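Tokovside Bench Cell: Frequently Asked Questions

These answers cover the two-arm Sturneo cell in the Tokovside workshop. Read them before your first booking. The printed copy inside the cabinet door is older, so go by this page where the two differ.

Who looks after the cell?

Mei-kuen Liao. She does the monthly service herself and signs off any change to the arms, fingers or cables. If you want to fit your own tool, email her a drawing first.

How often are the gripper fingers changed?

Every 400 hours of run time, or sooner if a notch has cracked. Spare pairs are in the Fimutard drawer under the controller. Always change both fingers on a gripper, even when only one looks bad.

My fingers have white marks on them. Do they need replacing?

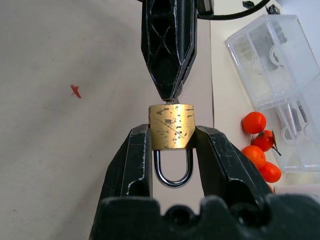

Finger wear is judged by grip and by shape, and colour doesn't come into it. Run a nail along the inner face. If it catches on a step or a crack, log it and swap the pair. Small metal parts are hard on black plastic, and whitish scuffing like that along the edges around the brass padlock is normal for a pair in regular use. Wipe the faces with a dry cloth. Don't sand them, as it changes the gap and you will have to redo the zero.

How do I redo the zero?

Close the gripper on nothing, at low force, and wait for the reading to settle. Press Set on the pendant and hold it for five seconds. Open and close twice. If the two readings differ by more than 2 counts, clean the finger mounts and start over.

What does fault 184 mean?

The wrist has lost its signal cable. Press the emergency stop, then check the plug at the wrist and the one at the elbow. It is almost always the elbow. If the plug is seated and the fault comes back, leave the cell off and tell Mei-kuen.

How should the cables be routed?

Leave enough slack for a full wrist turn, and clip the rest so it can't fall between the arms. Jog the wrist slowly to both ends of travel before you run anything at speed. Cable ties are fine on the upper arm but not below the elbow.

Can both arms work on the same part?

Yes, with the Yu program loaded. It slows both arms when the tips come close together. The standard program doesn't, so one arm has to be parked.

Do I have to clear the bench afterwards?

Yes. Put your parts away, wipe the top and park both arms. Service is on Thursday morning, and anything still on the bench then goes into the lost property tub beside the sink.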